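3. Preparing the floor and applying the finish

This section explains how to apply Fliltell floor finish on an indoor floor. Read the whole section once before you open the container. If your floor has been oiled or waxed before, do first the cleaning in the section "Old wax and oil", and then come back to this page.

What you need

Fliltell base and Fliltell hardener, from the same delivery
A measuring jug with marks in milliliters
A clean bucket and a flat mixing stick
A short-hair roller on a long handle
A brush for the edges and corners
Painter's tape
Gloves, safety glasses and old shoes

Note: The Rutico roller set fits the standard handle. Other rollers can be used if the hair is short and does not come off when you pull it with your fingers.

3.1 Before you start

1. Take out the furniture and carpets. Very heavy furniture can stay, but then you must do the room in two halves with one full day between them.

2. Sweep the floor, then vacuum it. Go slowly along the walls and under the radiators, where dust likes to stay.

3. Wash the floor with lukewarm water and the cleaner supplied. Do not use dish soap. It leaves a thin film and the finish will not hold well on it.

4. Let the floor dry overnight with one window a little open.

5. Put tape along the baseboards, the door frames and any metal strips. Press the tape down with a dry cloth.

Caution: Keep children and pets out of the room from the moment you open the hardener until the last coat is hard.

3.2 Looking at the color

The finish is clear, but it makes most floors a little warmer in color. On a dark floor this is hard to see. On a pale floor it is easier to see, and also every roller mark and every missed spot is easier to see there. For this reason we ask you to make a test first, in a place such as the inside of a closet or behind a door.

Check the test in daylight and again in the evening with the lamps on. Stand up and look down on it from your normal height, and then go down on your knees and look across it toward the window. The two views can be quite different.

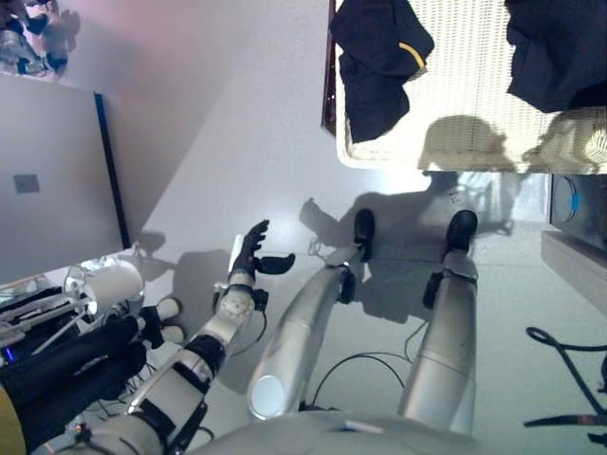 Figure 3. Pale floor, viewed from above.

If the test is too yellow for your taste, use the Fliltell White base in place of the normal base. The quantity of hardener is the same. If the test is too shiny, wait until it is hard before you decide, as the shine goes down a little on the second day.

3.3 Mixing

1. Stir the base slowly until there is nothing thick left on the bottom. Do not shake the container – this makes bubbles, and the bubbles will go onto your floor.

2. Pour 1,000 ml of base into the bucket.

3. Add 600 ml of hardener in a thin line while you stir.

4. Stir for 3 minutes. Scrape the sides of the bucket also.

5. Leave the mixture to stand until the bubbles on top are gone.

Caution: Wear gloves and glasses for all the steps of mixing. If hardener comes on the skin, wash it with plenty of water and soap. If it comes in the eyes, rinse with water and call a doctor.

Note: Mix only what you can use in one session. A mixture which has started to become thick cannot be saved with water.

3.4 Applying the first coat

1. Start at the wall farthest from the door, so that you finish at the exit.

2. Paint the edges with the brush, a hand wide, only as far as you can reach with the roller in the next few minutes.

3. Put the roller in the tray and roll off the extra material. The roller must be full, but must not drip.

4. Roll in one direction, then cross it lightly in the other direction. Each strip must go a little over the strip before.

5. Do not go back to a place that has begun to dry. If you see a missed spot, leave it and correct it with the second coat.

6. Pull off the tape slowly while the finish is still soft.

Clean the roller and brush with water immediately. Hardened finish does not come out.

3.5 Second coat

Wait at least 8 hours. Touch the floor near the door with a dry finger. If it feels sticky, wait longer – in a cold or humid room this can take until the next day. Put new tape, rub the floor very lightly with the fine pad, vacuum the dust and repeat the steps in 3.4.

3.6 Using the floor again

You may walk on it in socks on the next day. Shoes and light furniture can return after two days. For carpets please wait one full week, and do not slide anything over the floor during this week. Put felt pads under chair legs.

Note: Small white spots that appear in the first week usually come from water left standing. Wipe the floor dry and let it rest. If the spots do not disappear, write to our support desk (Farah Khoo or Ningsih Lubis) and give the batch number, which is printed under the handle of the container.

Text of this section revised September 23, 2022. For repair of scratches, continue with section 4.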